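Homel open day, 9 Aug 2024

Got there late, parking was a shocker. Signed in, got a sticker, missed the welcome talk. Coffee decent. Sausage rolls gone by the time I found them.

Homel does kitchen storage and tabletop bits, mostly for rentals and small flats. Moved into the old Nasution building in March and still half in boxes out the back. Ground floor is the shop stock, upstairs is where they try out layouts. 200 people through by lunch according to the girl on the door. Felt like more on the stairs.

Downstairs first. Shelving, hooks, drawer inserts. The Tindier range is the cheap one – fine, bit flimsy in the corners. Bredura is the one I'd pay for. Asked about trade price, got a card and a "someone will ring you".

Upstairs much better. Tables set out with everyday kitchen gear and you could stand about and argue over where things should go. Spent most of my time at the one with the mug tree.

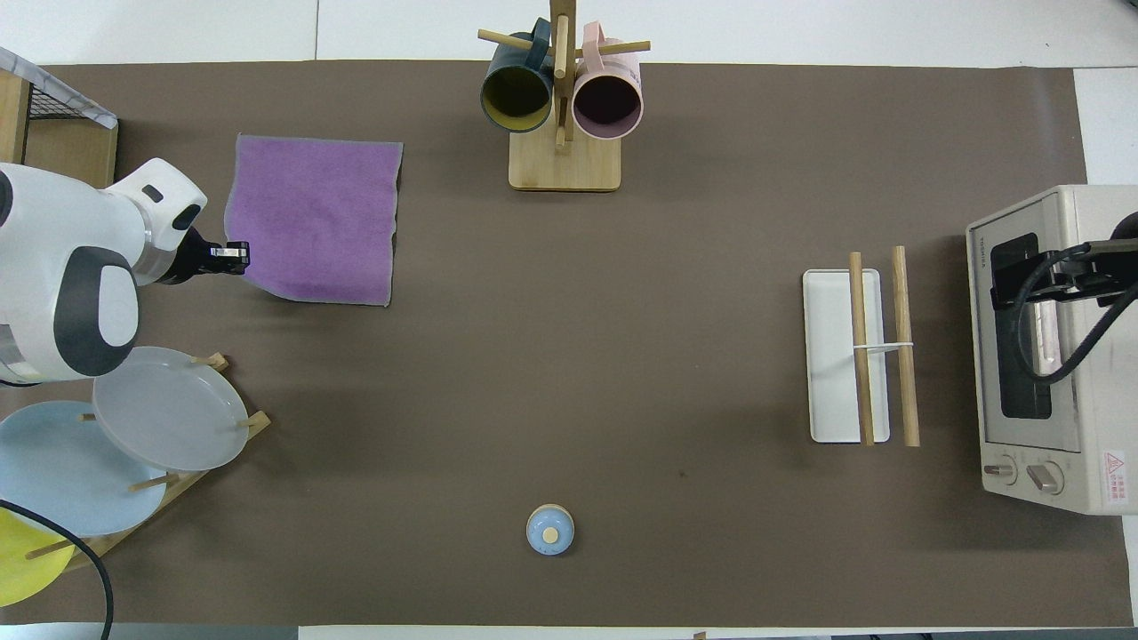 *Carleen Doolan*

Liked the wooden dish rack a lot. Pegs hold the plates up on an angle, so you can see what you're grabbing. Grey, pale blue, yellow – colours I'd have in my own kitchen. Mug tree is a simple thing, wooden, mugs hang mouth down. The teal one with the mustard inside was my pick, pink one next to it not for me but Mum would have it in a heartbeat. Little light blue pot with the beige top could be for salt, forgot to ask. Purple towel is very fuzzy, not sure how it'd go on glasses.

Brown paper over the white tabletop is a good trick, stealing that for our stall. Everything stands out agianst it.

Then a talk on small kitchens, 16 chairs and twice that many bums. Stood at the back, heard maybe half. Main point was keep the daily stuff out and put the rest up high. Fair enough.

To do – ring re trade price, ask if the racks come in a longer size, send Mum the mug tree link. Doors shut at 5 and they ment it, lights off while I was still looking for my unbrella.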